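About Onenstead Speakers

Onenstead started with a cancelled keynote. A dental conference lost its speaker on a Thursday, we happened to know a retired lighthouse keeper who told a terrific story, and by the time he'd finished the whole room was on its feet. We've been matching people who have something to say with people who'd love to hear it ever since.

These days we look after 184 speakers - authors, broadcasters, athletes, scientists, a few chefs and one very busy beekeeper. Some have spoken to packed theatres. Others are just getting going, and we love working with them every bit as much!

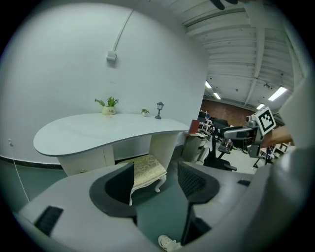 Most of our bookings are for company dinners, school assemblies, library nights and festivals. We'll ask who's coming, what they care about and what they've sat through before, and then we'll suggest up to 5 names. You're welcome to phone any of them for a chat before you decide.

Our Swanson program is for first-time speakers. It runs for 18 weeks, with a coach, plenty of rehearsal and a friendly crowd at the end. More than 100 people have been through it, and quite a few now coach the newcomers (we're a bit proud of that). 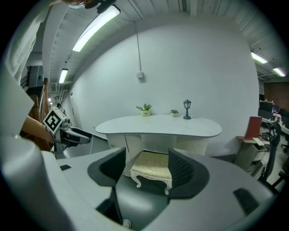
The white desk, with its plants and little street lamp

In July we joined up with Kondutard, who handle travel and stage sound for our regional events, so small towns can book the same speakers as the big centres.
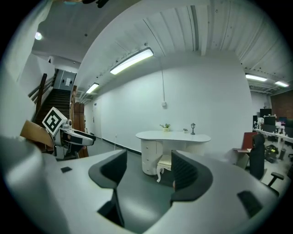

We also put out Irus, our free newsletter, with new arrivals on the roster, tips for hosts and the odd favourite story from the road. Drop us a line if you'd like to get it, or if you've got a talk in you and aren't sure where to begin.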